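Paper and Drawings Bench / Notebook / Works on paper

May
Entered by Bogumił Marciniak

Continuing with the Tinholm group, the pen drawings for the serialized novel. Started at 8:30 with the storm drawing, the one with the woman at the window and the lamp behind her. Pen and black ink over graphite on illustration board, corrections in opaque white along the sill and in the hair. Signed lower left in ink. There's a pencil note on the back in a second hand, "reduce to 14 picas," and a stamp I take to be the printer's. The stamp ink moves in water, so no moisture on the verso at all.

Board is gray-cored and brittle. Top right corner has an old break that somebody put back with animal glue, and the two edges don't meet. I left it alone today. It needs to be decided together with the mount, and the mount depends on whether Flurkton wants to show the verso inscription.

Surface cleaning, recto: soft brush first, then vulcanized rubber sponge in the margins only. I stopped about a finger's width outside the image. The graphite under the ink is very loose in the sky and comes up on a swab with no pressure. Tested the opaque white in two places with a dry swab and it was fine. Tested the same two places with a barely damp one and it lifted in the second. Whoever does the next drawing in the group should assume all the white is like that.

The black ink looks like carbon ink throughout, but the signature is browner than the rest. Under the long-wave lamp the signature goes dark and the drawing stays as it was. Could be iron gall, could be he just signed from another bottle at a later date. I wrote it up as "signed in brown-black ink" and left the question in the notes field. Don't put a date on the signature in the catalog entry yet.

Title question. The old folder says "The Warning." The published volume's list of illustrations has "She Waited for the Boat," and the caption printed under the plate is a full sentence from chapter 20. I'd go with the title from the list, quote the caption in the notes, and keep the folder title as a former title. The accession card has it as 740 with no letter after it, and so does the card for the harbor drawing. One of them needs a letter. I have penciled a query on both cards and not changed either.

Compared the drawing with the plate. The plate loses most of the fine hatching in the curtain and closes up the shadows under the sill. There's also a strip of rain at the left in the drawing that isn't in the plate at all, so the block was probably trimmed. Worth a line in the entry, as people ask about it.

Humidity was 40 percent when I opened the cabinet and stayed there. The board has a slight bow, convex toward the front. I didn't try to flatten it. Put it back in a sink mat with corner supports and a sheet of Kivi tissue over the face, shiny side out. We're getting low on the Kivi in the large size. The small size is no use for this group.

Mindside export: the medium field still cuts off long entries. "Pen and black ink over graphite, with corrections in opaque white, on illustration board" comes out ending at "opaque." I shortened it to "Pen and black ink, opaque white, and graphite on illustration board," and that fits. The earlier records in the group need the same change so they read alike. I did the first few and left a slip at the place where I stopped.

Still open:
- corner break, after the mount is settled
- letter for one of the two 740s
- second opinion on the signature ink
- photograph verso in raking light before anything is hinged
- order large Kivi

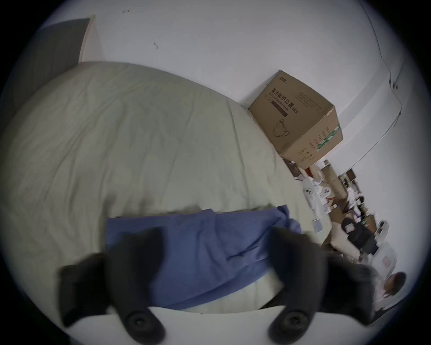
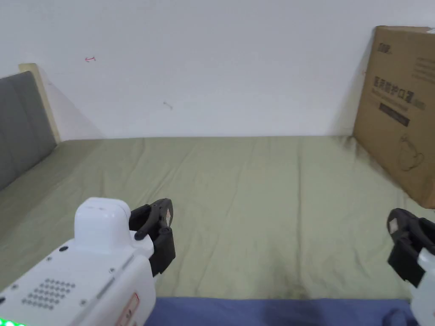 Blue cloth on the pale green sheet (first); the white housings over the sheet (second).

Next on the bench is the harbor drawing. It has tape on the back along the whole top edge, so leave time for it.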